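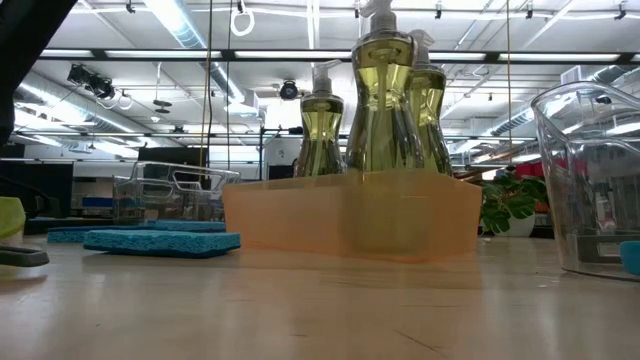

Soap bottles in an orange tray, with sponges close at hand.

Clovesthorpe hall settles its sink question

The great kitchen bench dispute at the Clovesthorpe community hall has ended, for now, in favour of a tray.

Regular users of the hall agreed this month that all dish soap will be kept in one place, upright, in pump bottles, inside a single orange plastic tray. Sponges are to go beside it. The arrangement takes up very little of the table and has so far taken up two meetings.

The trouble began in July, when the hall's old cupboard under the sink was emptied ahead of plumbing work. Out came a good many bottles of detergent, most with a thumb's depth left in the bottom and at least one with its label worn to a blank. Every group that hires the hall had been bringing its own, writing its name on the side and defending it with some vigour. The choir's was lemon. The quilters' was also lemon, but, the quilters maintained, a better lemon.

A notice went up asking people to take their soap home. A second notice, in different handwriting, asked who had taken the wrong one.

The new system does away with private soap altogether. The pump bottles are curvy in the middle and see-through, so anyone can tell when the yellow-green stuff is running low. Refills will come out of the hire fee, which goes up by 10 cents an hour to cover it. The Stirlow Road playgroup asked whether groups that only make toast might be exempt. They might not.

Colour was the other sticking point. The tray is a soft, peachy sort of orange, and one letter to the hall newsletter said it would clash with the curtains. A reply in the next issue pointed out that the curtains already clashed with the floor and everyone had managed. Blue sponges were approved without debate, although there was a short exchange over whether they should lie flat or stand on edge to dry. Flat is permitted. So is on edge. The rule as written says only that they should not be left in the sink, "in any position".

Pitchers may stay out on the table during functions. Scrub brushes are still under discussion — the supper club would like them hung up, and the Ahonen Street walkers, who use them on their boots, would prefer not to say where they have been keeping theirs.

The newsletter item announcing all this has drawn more letters than last year's roof repairs, which cost $2317 and prompted a single reply, about parking.

Hirers are asked to give the pumps one press per sinkful, and to wipe the bottom of the tray if it gets sticky. Anyone with leftover detergent can drop it at the side door before 5 p.m., where it will be pooled for washing the outdoor chairs. Lemon will be mixed with lemon.

The arrangement will be looked at again once the new cupboard is in.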